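3. The Blocks and the Board

Figure 1. Colored plastic blocks on the pale wooden board, with the yellow hexagon and the yellow heart to the left and the red star near the middle.
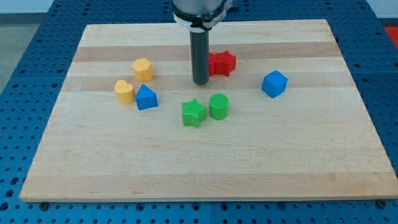 3.1 Why small plain shapes

When we began planning the Bridlow study we had a long and rather happy argument over what people should be asked to talk about. Our interest is in how adults name ordinary things when they are free to use whatever words they like, and there is no shortage of ordinary things. We tried kitchen tools first, and then buttons, and for a short while a tin of dried beans that one of us had in a cupboard at home. Each of these had its charm, but people brought so much of their own lives to them (a whisk is hardly ever just a whisk!) that we learned more about their grandmothers than about their choice of words.

Toy blocks turned out to be a good middle ground. Almost everybody has handled something like them, they are pleasant to look at, and they come with at least two easy handles for a speaker to grab: the shape and the color. Either one may be enough, or neither, depending on what else is lying nearby. The red star in Figure 1 can be called "the star" by someone who is thinking about outlines and "the red one" by someone who is thinking about color, but the second speaker will run into a little trouble, as there is another red block right up against it. The same goes for yellow. A person who asks for "the yellow one" could mean the hexagon or the heart, and we were very curious to see how soon people would notice this for themselves and what they would do about it.

3.2 The set

The blocks are small and made of plastic, and all of them are prisms, by which we mean simply that a flat outline has been given some thickness. A block may therefore lie flat, so that its outline is turned up toward the viewer, or be stood on its edge. We allowed both. Our early pilot talks had used flat blocks only, and the descriptions came out so tidy and so much alike that there was very little left to study. Standing the star upright, for instance, changed how people spoke of it. Its points were just as clear as before, yet several speakers now added where it was or how it was sitting, and one said kindly that it looked "ready to go somewhere."

We would like to say a word on the heart and the hexagon, which gave us more to think about than any other pair. They are both yellow, though the heart is a slightly paler and more mustard shade, and in the figure they are close enough together that a speaker can compare them without effort. We had expected the shape names to do all the work. Many people did say "heart" straight away and never looked back. The hexagon was harder going. Some speakers knew the word and enjoyed using it, some hunted for it and settled on "the nut" or "the honeycomb one," and a fair number avoided the matter altogether by speaking of the yellow block that was not the heart. We counted this last kind as a description by contrast, and it is treated separately in Section 5.

Texture is the third handle, and we had nearly left it out of the plan. The top face of the star has fine ridges on it, which anyone can see once the light is right, and we had supposed that people would pass over such a small thing. Most did. Those who mentioned it tended to do so late, after shape and color had been used up, and often with a small laugh, as though they had been caught looking too closely. Mwanahawa Laizer, who listened to all the recordings before anyone else on the team, suggested that we keep these late additions in the transcripts even when the block had already been picked out, and we are grateful that she did.

3.3 The board

It may seem fussy to give a whole subsection to a piece of wood, but the surface under the blocks mattered more than we had guessed. In the first pilot we used a gray tray from the Mercado shop near our rooms in Ernosstead, and people kept talking about the tray - its rim, its scratches, the way the blocks slid on it. The board in Figure 1 replaced it. It is a rectangular board of light wood, made from glued strips with the grain running from side to side, and it rests on a blue work table with a perforated top. The pale surface sets off the red and the yellow nicely, and the blue of the table keeps the board's own outline plain to see.

The board does have some character of its own. The strips differ a little, so that soft lighter and darker stripes run across it, and there is a tan band somewhat darker than the rest that crosses behind the blocks. We considered asking Susetti, who supplied it, for a more even piece, and in the end we were glad to have kept this one. Real tables and real shelves have marks on them, and people lean on those marks when they speak ("just this side of the dark bit" is a phrase we came to know well). Such phrases were coded as landmark descriptions, together with any that mentioned an edge or a corner of the board.

3.4 How the blocks were laid out

We did not place the blocks in rows. A row invites counting, and once a speaker has begun to say "third from the left" there is no coaxing them back to hearts and stars. The blocks were scattered instead, loosely and toward the far half of the board, which leaves open wood along the near side. Some were allowed to touch. A speaker who wants one of two touching blocks must say something to pull them apart, and these moments produced some of the longest and friendliest descriptions in the whole collection.

A certain amount of hiding was also let in. From the viewpoint of Figure 1 the second red block can barely be made out, with only a sliver of its rounded surface showing. Speakers shown a view of this kind had to decide whether a thing so little seen deserved a name. Some called it "the other red" and moved on, while others made a brave guess at its whole shape. We did not correct the guesses, and we ask readers to bear in mind that a wrong guess is scored here as a full description, on the same footing as a right one.

3.5 Speakers and descriptions

In all, 51 adults took part, and together they gave us 1,000 descriptions that were clear enough to transcribe and code. Two members of the team read every transcript on their own before comparing notes. Where they differed, the recording was played again and talked over, usually with tea, until they agreed or the item was marked as mixed. Mixed items are kept in the counts and are listed apart in the tables of Section 4, so that anyone who would rather leave them out can do so without having to redo our work.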